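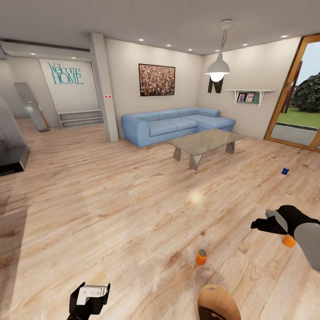

Living room with light blue sofa and glass coffee table.

Belholm families get earlier school travel dates

Families in the Belholm compound who have children at boarding schools abroad can now book the December trip home 90 days ahead. Until last year the limit was 60. The Fasitz travel desk takes the forms until 4 p.m. and needs one form for each student. Students older than 13 may fly without a parent, but the school must sign the second page. The Edier bus will meet the evening flights again, with a stop at the Obi gate. Parents who changed their address over the summer are asked to inform the desk before they book.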